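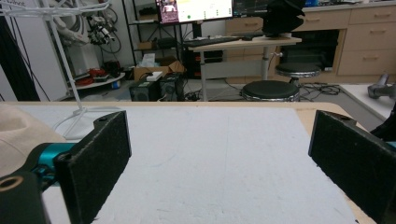

Photo: Chia-hao Liu / Sakbridge

Section 5. Preparing the Work Table and Surrounding Area

5.1 Scope

This section covers laying a white cover sheet on a wood-rimmed work table, placing a wire stand at the table, and arranging the shelving unit and floor equipment behind it. It applies to all rooms fitted with the Coltina table. For the Komgate folding table, see Section 14.

Read the whole section before moving any furniture. Two people are required for steps 5.3.1 through 5.3.3.

5.2 Items required

Coltina table, assembled, feet leveled
White cover sheet, trimmed to the inside of the table rim
Soft brush
Lint-free cloths
Tape measure
Hook-and-loop cable ties
Wire stand
Shelving unit, assembled and fixed to the wall

5.3 Placing the table

1. Measure the space between the shelving unit and the nearest long side of the table. Leave at least 900 mm.

2. Lift the table by its legs. Do not drag it.

3. Set the table down and check that all feet touch the floor. Adjust the feet if the table rocks.

4. Push chairs back until they clear the rim. A padded chair may remain at the side of the table while the sheet is being laid, provided that nobody is seated in it.

CAUTION: Do not lift the table by the rim. The rim is glued and will separate under load.

5.4 Laying the cover sheet

1. Brush the tabletop from the center outward. Remove grit from the inside corners of the rim.

2. Unroll the sheet with the smooth side down. Allow it to lie flat for 14 hours before trimming.

3. Align one long edge of the sheet with the rim, then lower the rest of the sheet by hand. Do not stretch it.

4. Trim any excess with a straightedge. The sheet must meet the rim without riding up over it.

5. Press the surface flat with the palm of the hand, working toward the edges.

NOTE: Faint gray streaks and scuff marks appear on the sheet in normal use. They do not affect the flatness of the surface, and the sheet does not need to be replaced on their account. Replace the sheet if it is torn, if a corner has lifted, or if a dent remains one hour after the load has been removed.

CAUTION: Do not use solvent cleaners on the sheet. Use a cloth dampened with water only.

5.5 Wire stand

1. Place the base of the stand close to the tabletop, on the side away from the operator.

2. Turn the angled rods so that no rod end points toward the seating position.

3. If a cable is routed past the stand, let it hang in a single loose loop. A cable pulled tight can tip the stand.

4. Secure the cable with one tie at the base. Leave the upper end free.

5.6 Shelving unit and floor equipment

1. Load the lower tiers of the shelving unit first.

2. Cardboard boxes may be kept on the shelves. Light items may be placed on top of a closed box. The combined load on any one tier must not exceed 132 N.

3. Stand floor equipment upright in front of the shelving unit. Units may be placed side by side if their vents are not covered.

4. Do not stack more than one device on top of floor equipment.

5. Keep small hand items in a round tray. Return them to the tray at the end of each session.

6. Pick up any loose items from the floor between the table and the shelves. Small parts in this area are a slip hazard.

WARNING: Cables that hang behind the table must not reach the walkway. Gather the slack, tie it at intervals, and keep it clear of moving equipment. Disconnect power before handling any cable bundle.

5.7 Curtains and wall panels

Where a curtain is fitted beside the table, draw it fully to one side before work begins. The lower edge must not touch floor equipment. Keep text and labels on wall panels uncovered.

5.8 Check before use

1. The sheet lies flat inside the rim on all sides.

2. The work surface is clear of tools and packaging.

3. The wire stand does not move when the table is pushed lightly.

4. The shelf load is within the limit given in 5.6.

5. The walkway is clear.

Record the check on the Ouazzani room card and initial it. If any item fails, correct it and repeat the full check.

5.9 Periodic care

Brush the sheet at the end of each day of use. Wipe the rim with a dry cloth. Check the foot adjusters and the shelving wall fixings once a year, in March. Tighten fixings by hand only; power drivers strip the inserts.

Replacement sheets are supplied rolled. Store them upright in the original tube, away from radiators. A sheet that has been folded cannot be flattened and must not be fitted.

Section 5 last revised 29 November 2019. Replaces all earlier table preparation sheets.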